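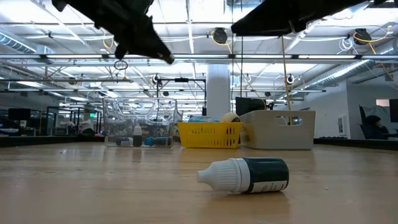 *Photo: Jidumari bench team. Free to reuse with credit.*

# Looking after the two-arm sorting table: your questions

Last updated Mar 26, 2024

Hello, and welcome to the page we should have written a long time ago! Most of what follows started life as messages from people who have just taken over a Jidumari table from a colleague and would like to keep it running. We've kept the answers as plain as we can, and where we ramble a bit it's usually where we've made the mistake ourselves.

### Do I really need to clear the table before I home the arms?

Please do. Homing takes each arm through a fairly wide sweep, and the path dips lower over the wood than you might expect from watching normal sorting. A little dropper bottle lying on its side is enough to catch a fingertip and stop the whole routine with a "following error" (which sends people off hunting through the motor settings, poor things). Move the small stuff into a bin, slide the bins to the back, and then home. The left arm goes first, then the right.

### My gripper fingers don't close evenly. Is something broken?

Probably not. Nine times out of ten a finger has worked a little loose on its carrier. Turn the arm off, support the wrist with one hand, and wiggle each finger gently. If one moves, take out its two screws, wipe the seat clean, put the finger back and tighten the screws a bit at a time, going back and forth between them. If both fingers are solid and the closing is still uneven, run the gripper zero from the Ikton panel and try again.

### How often should I check the fingertips?

Every 40 hours of running time is a good habit. Look for shiny patches or a tip that has started to round off. Small round things like bottle caps are the first to suffer, so if caps are slipping away from you and everything else picks up fine, look at the tips before you touch the grip force.

### Where should the cables go?

Every arm cable needs enough slack for the wrist to turn all the way in both directions, and no more than that. Too tight and it tugs at the connector. Too loose and it drags over the wood, and sooner or later it sweeps your nice tidy parts into a heap. After you change anything, jog the arm slowly to its farthest reach and watch the cable the entire way, with your other hand on the stop button.
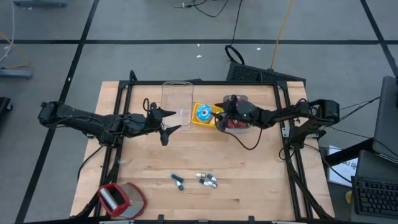
*Both arms over the table, with the loose parts still out on the wood.*

### Can I use my own bins and baskets?

Of course! Clear plastic, mesh, baskets with holes in the side, we've tried all kinds. Clear bins do pick up reflections from overhead lights, and the bin finder sometimes loses a rim because of it. If that happens, turn the bin a few degrees or put a strip of matte tape along the rim. Whatever you choose, teach its position again after you swap it, even if the new one looks the same size. (We skipped this once with a basket from Grundumier that was a touch taller than the old one, and spent an afternoon straightening a finger.)

### The two arms got too close and stopped. What now?

Take a breath, nothing terrible has happened. Leave the power on so the arms don't sag, and then:

1. Switch both arms to manual.
2. Lift the right arm straight up, slowly.
3. Back the left arm away toward its own mount.
4. Check fingers and cables on both sides.
5. Home both arms again with the table clear.

If the stop keeps coming back in the same spot, the shared zone in the middle is set too wide. Bring it in a little and run at 70 percent speed until you trust it.

### What should I clean the tabletop with?

A soft cloth, barely damp, and then a dry one. Please don't use polish. It looks lovely and it makes the glare worse for the cameras.

### Do the mounts ever need tightening?

Yes, and people forget. Go over the bolts at both mounts after the first week, and then whenever you've moved the table. The Havlíček hex key that ships in the tool roll fits all of them. Snug is fine, so there's no need to lean on it.

### I've done all of this and it's still misbehaving. Whom do I ask?

Send us the log from the Ikton panel, along with a few lines on what the arm was reaching for when it stopped. A short note on anything you changed lately helps a great deal, even if it seems too small to mention. We'll be closed for the first part of August, and replies are slower then.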